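Tuesday, February 3, 2026

Chopstick sorting, kitchen table. Striped cloth back on and I love it, the pink and coral bands make a pale stick easy to spot!

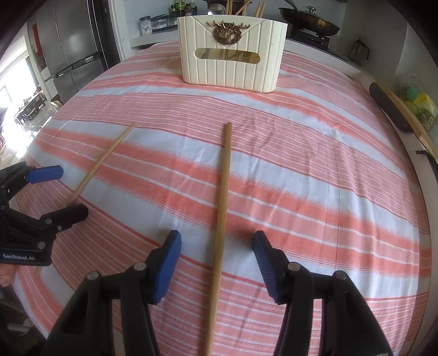 Do the sticks have to be matched by color? Matching by length comes first, and color only settles a tie.

Fredy Quintero found 2 more odd ones in the Skestholm bag, which makes 18 without a partner. Great haul for the spares jar.

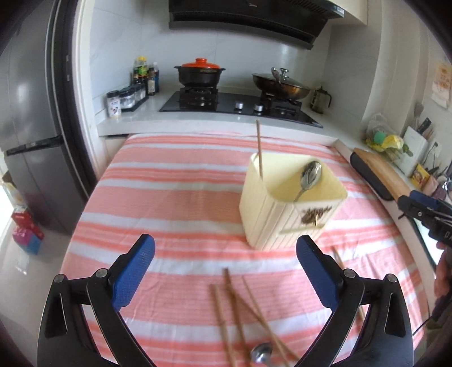
Next up is the ribbed holder. I want spoons and chopsticks sharing it, bowls of the spoons up, so you can grab either one while the pot is still on the stove. Trying that all week!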